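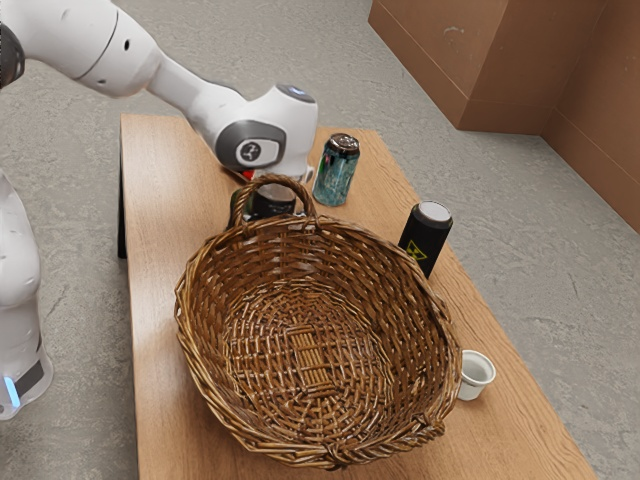 家具维护企业 Stanska 今年八月起在 Navarrete 全城开放木桌面翻新服务，项目名称为 Faltach，面向住户、餐馆、学校、图书馆和各类办公场所。服务内容包括旧涂层清除、局部修补、打磨、重新上油和后续保养，大部分工作在客户现场完成，客户不必另外准备替换用的桌子。图中那种浅色木桌面是 Faltach 接单最多的一类，咖啡渍、圆形水印和手臂常放处的灰暗痕迹在浅色木材上比在深色木材上显眼得多，很多桌子结构完好，仅仅因为表面难看就被搬去了仓库。

Faltach 此前经过一段试运行。试运行期间，Stanska 的技师共处理桌面 3195 张，来自 Navarrete 的 141 家单位，其中学校和图书馆占多数，其余为餐馆、诊所、办公室和两家旅馆。住户订单在试运行期间没有开放，这次是首次受理。

Stanska 服务部门负责人 Soledad Acuña 表示：“我们收到的电话里，问得最多的一句是‘这张桌子还值不值得修’。过去我们只能请对方把桌子运到车间来看，运费有时比修理费还高。现在技师先上门看，看完当场给一张单子，写清楚能修到什么程度、哪些痕迹会留下来。”

## 服务范围

Faltach 受理实木桌面和表层木皮较厚的桌面。餐桌、书桌、会议桌、阅览桌、工作台均可预约，圆桌、拼接长桌和带抽屉的桌子也在范围之内。桌腿松动、横档开裂一类的结构问题，技师会在检查时一并记录，小修可以同时做，需要拆卸重装的则转回 Stanska 车间处理。

以下几类目前不受理：

- 表面为纸质贴面或塑料贴面的桌子
- 木皮已经大面积磨穿、露出基材的桌子
- 有活虫迹象的桌子，须先由专业单位完成除虫
- 带有文物登记编号的家具
- 长期放在户外的桌子

最后一项在试运行时曾经受理过，后来取消。户外木桌的含水情况变化太大，上油之后的表现不稳定，Stanska 计划为这类家具另行制定做法，目前没有时间表。

对木皮桌面，技师会在桌边或预留孔处查看木皮厚度，再决定是否打磨。厚度不够的，只做清洁、局部补色和上油，不动砂纸。客户如坚持打磨，Stanska 不接单。

## 工作流程

预约可以通过电话或任意一个服务点办理。Stanska 在 Navarrete 及周边设有 19 个服务点，多数设在五金店和木料行内，柜台上备有预约表和涂层样板。填表时需要写明桌子数量、大致尺寸、摆放位置和楼层，如果知道原来用的是油、蜡还是漆，也请写上。不知道可以空着。

技师上门检查不收费。检查时会在桌面不显眼的地方做一次溶剂测试，判断原有涂层的种类，同时用含水率仪测量木材。测试部位通常选在桌面背面或靠墙一侧的边沿，痕迹在正式施工时会一起处理掉。检查结束后，客户会收到一份书面报告，列出现有损伤、建议做法、价格和预计占用时间。报价在一个月内有效。

正式施工分为清洁、除旧、修补、打磨、上油五道工序。清洁用中性清洁剂，油污较重的餐馆桌面会重复两遍。旧漆以刮刀和砂磨去除，现场不使用热风枪。缺口和裂缝视深浅用木片、木粉胶或修补蜡填补，客户可以在样板上选择接近原色或略深一档的填料。

打磨设备全部连接吸尘机，地面铺防尘布。技师会请客户把附近的书籍、布艺和电子设备移开，餐馆客户还需要盖好开放式的食品柜。砂纸从粗到细依次更换，最后一遍沿木纹手工完成。边角和倒圆处始终手工打磨，机器在这些地方容易把棱线磨走样。

上油使用 Urkon 硬蜡油。Urkon 是 Stanska 自用的产品系列，有透明、哑光和浅白三种。透明款会让木色略微加深，浅白款用于希望保持浅色的桌面，哑光款介于两者之间。多数单位客户选哑光。第一遍擦涂后需要静置，再擦去余油，第二遍在次日进行。第二遍完成后的当晚，桌面可以轻放物品，但不要擦洗，也不要铺桌布。完全固化需要一周，这一周里请避免放置热锅和湿杯子。

沾有油料的抹布由技师统一浸水密封带走，客户不需要处理。如果客户自行使用 Urkon 做后续保养，请务必按罐身说明处理抹布，不要揉成团扔进垃圾桶。

## 试运行情况

试运行由学校开始。Navarrete 的学校每到夏季会集中清点桌椅，表面破损的往往直接列入报废清单。Stanska 当时提出从报废清单里先挑出一批来试修，修好后放回教室使用一个学期，再由学校决定是否继续。多数学校在学期结束后追加了订单，也有几所没有追加，理由是教室桌面刻痕太深，打磨之后厚度变化明显，同一排桌子高低不平。

这一点后来写进了检查标准。对成排使用的桌子，技师现在会先测量整排的高度，打磨量超过限度的桌子单独列出，由客户决定调换位置或加装脚垫。

图书馆的问题主要在阅览桌的前沿。读者的前臂长期搁在同一处，那里的漆最先磨光，接着吸入汗渍和灰尘，颜色发灰发黑。单纯清洁没有效果，必须磨去表层。试运行中有一家图书馆要求只处理前沿一条，保留其余部分的旧漆，以节省费用。技师照做了，新旧之间的色差比较明显，几周之后图书馆又要求补做整张桌面。目前 Faltach 的书面报告中会附一段关于局部处理色差的说明，客户签字后才施工。

餐馆客户最关心占用时间。桌面翻新需要跨两天，对每天营业的餐馆来说，全部桌子同时停用不现实。Stanska 的安排是分批轮换，每批处理店内四分之一到三分之一的桌子，技师在打烊后进场，次日开门前离开。油的气味在通风良好的房间里当晚即可散去大半，对气味敏感的客户可以要求使用低气味的擦涂方式，耗时会长一些。

Soledad Acuña 说：“餐馆老板通常不想听我们讲木头，他们想知道中午能不能坐人。我们把轮换表画出来给他们看，几号桌哪一晚做、哪一晚补第二遍，都写在上面。这张表比什么介绍都管用。”

试运行中也有返工。返工的主要原因有两类，一类是客户在固化期内放了热锅，另一类是技师没有擦净余油，表面发黏。前一类由客户承担材料费，后一类全部由 Stanska 承担。发黏的情况集中出现在试运行初期的潮湿天气里，之后技师进场时增加了一项室内湿度测量，湿度过高时改期。

## 产能与人员

全面开放之后，Faltach 每月可处理桌面 800 张。产能按普通餐桌或双人课桌折算，大型会议桌按面积另计。八月份的排期优先留给学校，以便在开学前完成，住户订单从登记当月的下半月开始安排。餐馆订单全年受理，节庆前的几周通常较满，建议提早预约。

技师均由 Stanska 直接雇用，不转包。新技师须在车间练习打磨和上油，再跟随有经验的技师出工，独立接单之前要完成一次考核，内容是把一张带水渍、烫痕和旧补丁的桌子做到可交付状态。考核用的桌子都是从报废清单里收来的，完成后捐给 Navarrete 的社区活动室使用。

为了应对住户订单，Stanska 增加了小型服务车。这些车只装一套打磨机、一台吸尘机和当天的材料，可以停进老城区较窄的街道。楼层较高又没有电梯的住户，请在预约时注明，技师会分两次搬运设备，不另外收费。

## 价格

Faltach 按桌面面积和损伤程度计价。损伤程度分三档：第一档为表面清洁和补油，第二档为整面打磨和两遍上油，第三档在第二档的基础上包含裂缝和缺口修补。结构修理单独列项。完整价目表放在各服务点柜台，也可以来电索取。

单位客户一次处理十张以上桌面，可享受批量价格。学校、图书馆和社区活动室适用公共单位价格，不论数量。住户客户如果与邻居合并预约，在同一天同一栋楼内施工，上门费用只收一次。

付款在验收之后进行。验收时技师会与客户一起对照书面报告逐项查看，客户可以用手摸、用灯侧照。报告里写明会留下的痕迹不作为拒收理由，报告里没有写到的，技师须当场处理或另约时间处理。

## 保养与质保

每张完成翻新的桌子附一张保养卡，贴在桌面背面，上面写有所用油的种类和上油月份。日常清洁用拧干的软布即可，洒出的液体请及时擦去。含氯清洁剂、去污粉和钢丝球会破坏油层，使用过这些物品的桌面不在质保范围内。

餐馆桌面建议每半年补油一次，课桌和阅览桌每年一次，家用餐桌视使用情况而定，水滴在表面不再成珠时就可以补了。补油可以由客户自己完成。各服务点出售小罐装 Urkon，配一块白色擦垫和一份图示说明。第一次自己动手的客户可以在服务点借用练习板，先在板上试一遍手法。

Faltach 的质保期为一年，涵盖油层起皮、发黏和修补处脱落。木材因室内过干而出现的新裂缝不在其中。冬季开暖气的房间里，桌子请不要紧靠暖气片摆放，单面受热的桌面容易翘曲，这种变形靠打磨修不回来。

## 旧桌登记

随服务开放，Stanska 同时开始办理旧桌登记。家中或单位里有闲置木桌、又不打算继续使用的，可以在服务点登记桌子的尺寸和状况，由 Stanska 安排检查。适合翻新的，收回后做完表面处理，提供给有需要的社区活动室和课后学习班。收运费用由 Stanska 承担，登记人不获得报酬，也不需要付费。

登记之后不保证收运。车间存放空间有限，目前优先接收可供四人以上使用的桌子，以及成套的课桌。单张的小茶几、床头柜和梳妆台暂不登记。

有意接收桌子的机构可以在同一柜台填写申请，写明用途、房间尺寸和需要的数量。Stanska 会按申请先后分配，同时参考尺寸是否合适。接收机构须自行负责后续保养，首罐 Urkon 随桌子一起送达。

谈到登记工作，Soledad Acuña 说：“车间里已经放着一批长桌，原来是一所学校食堂的，桌面很厚，再磨几次也没有问题。我们希望它们能整批去同一个地方，拆开给有点可惜，不过也要看申请的房间有多大。”

## 关于 Stanska

Stanska 从事木质家具的维护和修理，业务包括桌面翻新、椅子加固、门窗木作修补，以及单位家具的定期检查。车间设在 Navarrete，除 Faltach 之外，椅子和柜类家具的送修业务照常进行，受理方式和价格没有变化。

## 预约与媒体联络

住户和单位客户请到就近服务点办理预约，或在早上九点至下午五点之间致电 Stanska 服务部门。学校和图书馆的批量申请请由单位指定一名联系人统一提交，并附上桌子清单。

媒体如需到车间采访、索取涂层样板或了解试运行的详细记录，请与服务部门负责人 Soledad Acuña 联络。车间采访须提前预约，进入打磨区的人员请穿平底封闭鞋，口罩和护目镜由车间提供。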